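What the wrist camera was good for, and what it wasn't

I've been meaning to write up the shelf restocking results since September, and the notes file has gotten long enough that I'd better do it before I forget what half of it means. 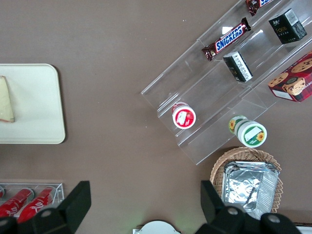
The question

We wanted to know how much a wrist camera helps a policy put packaged food on a clear display stand. The policy already had a fixed overhead view. Wyn Gough had been saying for months that the overhead view was enough and that a second stream just gave the network more ways to memorize the table. I thought he was wrong, mostly because of the acrylic. From high up the steps of the stand more or less vanish, and you get the brown of the table straight through the plastic. Closer in, the edges show up as thin light lines, and I figured the policy could use those.

Setup

The task was one item at a time: pick it up off the table, put it on a named step of the stand, let go, back off. We used candy bars, small boxes, a few round containers, and other groceries left around as clutter. The soda cans and the foil containers stayed where they were and were never targets.

I collected 80 demonstrations by teleoperation. Then I trained 3 versions of the same policy on them: overhead only, wrist only, and both. Same network size, same number of training steps, same action chunk length. The data loader is the one we wrote for the Harawira project, with the cropping taken out. Training ran on the Stanus machine overnight, and I didn't touch any settings between versions except the camera inputs.

For testing I used 8 starting layouts, none of them in the training set, and ran each policy on each layout five times. A trial counted as a success if the item was resting on the right step when the gripper had backed away. Items that landed on the right step but tipped over still counted. Wyn disagrees with that, and he may have a point for the boxes.

Results

Both cameras together did best, which was no surprise. The part I didn't expect was where the gain came from. I had assumed it would all be in placing. Placing did get better, but more of the improvement was in the grasp, especially on the small boxes. The overhead policy tended to close the fingers a little early and nudge the box instead of getting around it. With the wrist view it waited.

The wrist-only policy was worse than I'd hoped. It could grasp fine. Its trouble was finding the stand again once it had an item in the fingers, and on a few layouts it drifted sideways until I stopped it. If the stand left the view, that was usually the end of the trial.

Round containers were bad for all three policies. I don't think that's a camera problem. Most of my demonstrations with them were sloppy, and the policies learned to be sloppy too.

The clear stand

To check the acrylic idea I put strips of matte tape along the step edges and reran the overhead policy without retraining. It got worse, and I should have seen that coming, as it had never seen tape. Retraining with taped demonstrations would be the fair test – I haven't done it. So I can say the wrist camera helped with the clear stand, but I can't say it helped because of the edges. Wyn's other explanation is that the wrist view simply gives more pixels on the contact area. That fits the grasping result better than my story does.

Things I'd change

The lighting was the same for every demonstration, and I'd vary it next time. I'd also pick the test layouts before collecting any data. I picked mine afterward, and a couple of them are closer to the training layouts than I'd like.

The wrist mount came loose once partway through collection. I tightened it and kept going. I compared the footage from before and after and the shift looked small, but I didn't measure it.

Next is the same test with the Gallis stand, which has a solid back, and with the older Briker arm if I can get its driver to build.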